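The odds-and-ends table

Well, the January clear-out is finally under way, and I'm happy to report that the Davham drawer is no more. Longtime readers will remember that drawer (it got its own item last spring, and more mail than anything else I've written). It held 219 things when I tipped it out, and I know that because I wrote down every last one on the back of a Stenel catalog. Batteries, ribbon, a bag of picture hooks, keys to a shed we don't have anymore, you name it.

My method this year is pretty simple. I take out a handful of things, put them where I can see them, and leave them alone until after supper. Anything I've forgotten by then goes straight into the Prula box by the door. Anything I keep thinking about gets a home. I've done this for up to 22 evenings in a row and it still feels like a treat, a bit like shopping in my own house!

Some of you wrote in after the last issue to ask what to do with tins, and oh boy, do I have opinions. Keep the flat ones. They stack, they slide under things, and they're just right for stamps, sewing needles, spare buttons and those little envelopes of plant food. The tall round ones I let go, apart from the tea tin, which is staying put no matter what anyone says. If the lid sticks, rub a bit of candle along the rim.

The hard part is the stuff that doesn't match anything, and I've quit trying to sort it by size. Now I go by color, mostly for the fun of it, and I'm a sucker for the soft ones. The pale pink tin with the top-hatted figure on its lid is a keeper, and so is the mint-green square clock - both look so nice with that pastel plaid that I'd happily make curtains out of the stuff. The black briefcase with the silver handle is another story. It's a big thing to find a shelf for, but I do like a case with proper metal latches, and I'm thinking maps and instruction booklets. Send me your ideas for it before the next issue, please, and I'll print six of the best.

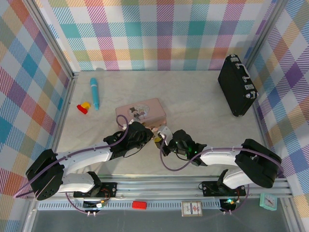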